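How to wash a sports top without ruining it
By Carys Nicholas, 06/09/2018 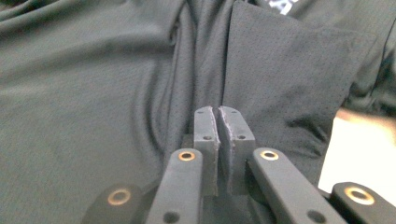
Smooth knit with a perforated mesh panel

1. Turn the top inside out and close any zips.
2. Put it in a net bag, away from jeans and towels.
3. Wash at 30 with half your usual liquid. Leave out the softener, as it clogs the fibres.
4. Spin slowly and dry flat. Keep it off the radiator.

If it still smells, soak it for some 70 minutes in cold water with a cup of white vinegar, then wash again.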